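Home | Diary | Cell notes | Archive | Contact
Print this page | E-mail this page

January 30, 2023
By Leszek Górecki

Spent most of today on the written rules for the two-arm cells. We have been running on habit and a sheet taped to a cabinet door, and the sheet still refers to a gripper we stopped using last May. The flower task is the one I used to check the draft against, because thin stems and two grippers working close together bring up most of the cases I care about.
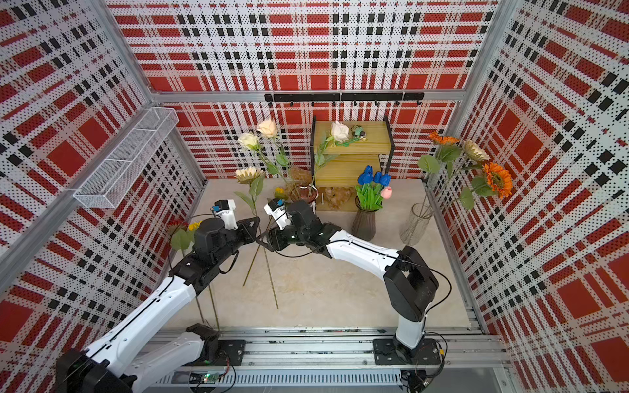
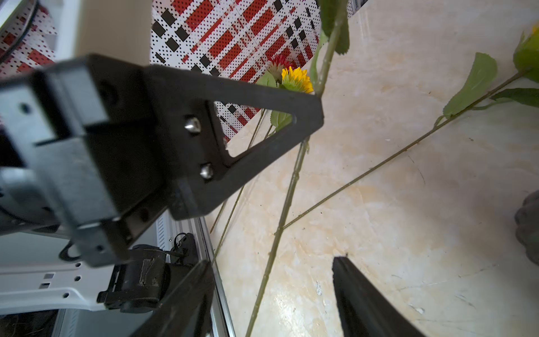 Flowers at the grippers, both times.

Irena Czerwiński read the draft before lunch and told me it was too long by half. Her view is that an operator will read one page standing up and will not read four, and that anything past the first page should go into the training binder. She also said that a rule without a check attached to it should be taken out, because there is no way to tell whether anyone follows it. I argued about the length and gave in on the checks.

So the afternoon went to cutting. What is left, more or less in the order we do it:

Before power. Walk the cables by hand from base to wrist with the arms parked. Look for a loop that will catch at full reach. Check the finger screws with the driver, not with a fingernail. Initial the sheet. If a screw turns at all, the cell stays off until both grippers have been gone over.

Hands. No reaching between the arms while either one is enabled, and that includes holding position. This was already the rule but it was written as "avoid," and I have changed it to "do not." Resetting the props means both arms disabled, every time. It costs us a little on each reset and I have stopped apologizing for it.

Speed. New tasks start at the low setting and stay there until 3 clean runs in a row are signed off by someone other than the person who set up the task. Irena wanted a fixed time in place of a number of runs. I kept the runs. A slow task and a quick one should not have to sit through the same wait.

Cameras. If a camera or its bracket gets bumped, the calibration is treated as bad until it is checked. In the old sheet this was left to judgment, and we lost 400 recordings in the fall to a bracket that had been knocked and put back by eye. The recordings looked fine one at a time. The error only showed when Clerker compared them against the earlier set, and by then Kurek had already been working from them for weeks. I would sooner lose ten minutes.

Props. Soft things and thin things get looked over between sessions. Anything frayed, cracked or shedding is swapped, and the swap goes in the log with the session number. Glass stays in the cell only if the task sheet lists it. I had this under "Housekeeping" and moved it up, as that section gets skipped.

Stopping. Anyone can stop a cell. The person who stops it writes one line saying why, and no one asks for more than one line on the day. I took this from the way they did it at Balitz when I was there – people stopped early and often, and it was never held against them.

The log itself is at entry 2492 as of tonight. I went back through a stretch of it to see how many stops had a reason written down, and plenty did not. The commonest reason, where there was one, was "cable." That fits with putting the cable walk first.

Still open: what to do about two people sharing a cell. Bodari want to use our page as it stands, and they often have one person at the screen and another at the props. My draft says the person nearest the arms holds the enable switch. Irena thinks that is right but wants it tried for 2 weeks before it goes on the page as a rule. I have marked it as a trial.

It fits on one page now, in a smaller type than I would like. I need to order lamination sleeves and take the old one off the cabinet door tomorrow before someone initials it again.

Print this page | E-mail this page
Previous entry | Next entry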